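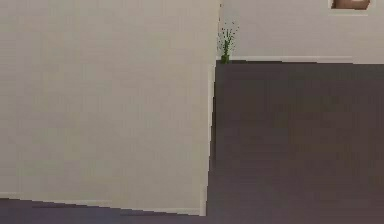
by jidside

Walk-through checklist for the Boyer Street rental, between tenants
Mar 19, 2020

I've been doing this same list since I bought the place, and every time I add a line or two and grumble at the ones I skipped last time. People on the Kurkus landlords' board keep asking for a copy, so you get the whole thing with my notes left in, typos probably included. It's a small one-story house with a crawl space and a detached garage. If you have a basement or gas heat you'll need lines I don't have. I am not an inspector! I'm a person with a flashlight and a clipboard.

I mark things OK, FIX or WATCH. WATCH means I write it on the first page of the next list so I have to look at it again.

OUTSIDE

Front steps and handrail – OK
I grab the rail and lean on it with my whole weight, like somebody would if they slipped. Last January it wiggled and I put in longer screws. Still tight.

Porch light and house numbers – OK
Swapped the bulb while I was up there. The numbers can be read from the street at dusk, which I checked by standing in the street at dusk feeling silly.

Gutters and downspouts – FIX
The one by the kitchen has pulled loose at the bottom and is dumping water right next to the foundation. I stuck the elbow back on by hand but it needs a strap and a longer extension.

Crawl space hatch – OK
Latch closes, screen is in one piece, no droppings. I did not go all the way in this time (bad knee) but I got my head and the flashlight in there and it smelled like dirt and not like anything worse.

Dryer vent flap – FIX
Stuck open with a wad of lint the size of a hamster. Cleaned it, flap still hangs crooked, new cover is on the list. Please go look at yours. A packed dryer vent is a real fire problem and it takes hardly any time to clear.

ALARMS AND ELECTRICAL

Smoke alarms – FIX
Both bedrooms have one, hallway has one. I press the test button and then I also turn the thing over and read the date on the back, and 2 of them are past it. They still beep when you press the button! That's what fooled me for years. The button tells you the horn and battery work and doesn't tell you much about an old sensor. Replacing both.

Carbon monoxide alarm – OK
It's on the wall outside the bedrooms. There's a wood stove, so I wouldn't rent the place without one.

Outlets near water – WATCH
Kitchen and bathroom GFCIs trip and reset like they should. The one to the left of the kitchen sink took two pushes to reset, so it gets a WATCH, and if it does that again I'm having it changed.

Breaker panel – OK
Door opens all the way, nothing stacked in front, labels are readable. I rewrote the label that just said "other stuff." I have no idea how long that had been there but it was in my handwriting.

Cords and power strips – OK
The last folks left a strip behind the stove wall with another strip plugged into it. Both went in the trash.

WATER

Pressure at the outside spigot – WATCH
I screw on one of those cheap gauges from the hardware store and it read 71 psi. That's under the usual 80 limit but higher than I remember writing down before, so I'll take another reading at a different time of day.

Water heater – OK
Temperature set where I left it, straps tight, pan dry, relief valve pipe points down and isn't capped. If yours is capped, stop reading and go deal with that.

Toilet – FIX
Rocks a tiny bit when you sit. I had a plumber out from Gradero for this once already and paid 340 dollars for a new flange, so I was not happy. My guess is the floor is a hair low on one side and it wants a shim, and I'm going to try that before I call anyone.

Tub drain and sinks – OK
Filled and drained every one of them while I stood there with my hand on the trap underneath. Slow in the bathroom sink, but hair slow, no leak.

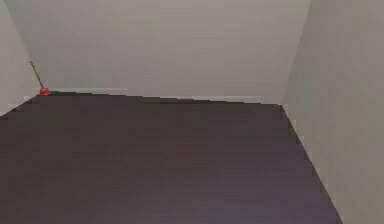 Plunger, red cup, far corner.

Shutoff valves – OK
Turned each one closed and open again. The trick is to do it every time, even when you don't need to, or they freeze up on you and then you're at the street with a meter key in the rain. I hang a tag on the main that says MAIN. I also show the new people where it is on move-in day and make them turn it themselves, which gets me some looks.

WALLS, FLOORS, DOORS

Trip hazards – FIX
The metal strip between the hall and the kitchen has a raised screw that grabbed my sock. Backed it out, put in a flatter one, still don't love it. I walk the whole house in socks on purpose, by the way – shoes hide everything.

Baseboards and corners – OK
I'm looking for swelling, stains, gaps that are bigger than last time, and little piles of anything. Run your fingers along the bottom edge on the outside walls. Damp shows up there before you'd ever see it higher up.

Windows – WATCH
Every bedroom window has to open far enough to climb out of and stay open on its own. The back bedroom one does open but you have to hit the frame with the heel of your hand first, and I don't want a kid trying to do that in the dark. Soap on the track helped. If it sticks next time, the sash comes out and gets planed.

Doors and locks – OK
New deadbolt front and back, keyed alike. No deadbolts that need a key from the inside, ever. I took one of those off when I bought the house and I still think about it.

Closet shelves and rods – FIX
The rod bracket in the front closet is into drywall and nothing else. It'll hold shirts and it won't hold winter coats. Same goes for anything tall that's standing or leaning around the place when you do your walk, such as curtain poles, spare trim, a rake the last people left. I used to step around that kind of thing 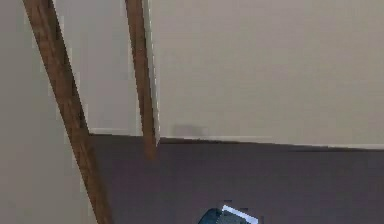 and tell myself I'd get it on the way out, and then one time a closet pole slid down behind me and took a chunk out of the door casing. So now the rule is that anything long gets laid flat or carried to the garage before I start, and I don't write a single line on the clipboard until that's done.

Attic access – WATCH
Pull-down ladder, hinge bolts snug, one spring looks tired. I put a note on it asking people to call me before using it.

GARAGE

Door auto-reverse – OK
Laid a scrap of two-by-four on the floor under the door and it came back up when it touched. Waved a broom through the beam too, and that stopped it.

Paint and chemicals – FIX
So much old paint. I let it pile up and it's my own fault. The county drop-off takes it and I'll load the truck this week if they're still open.

Fire extinguisher – OK
Needle in the green, pin in, hung by the door you'd be running out of. There's another in the kitchen, also fine.

TO BUY
2 smoke alarms, dryer vent cover, downspout strap and extension, toilet shims, closet bracket and long screws, track lubricant if the soap wears off.

If you use this and find a hole in it, leave a comment. The spigot gauge line and the socks line both came from people on the board. I'll post the repair notes once the toilet quits rocking.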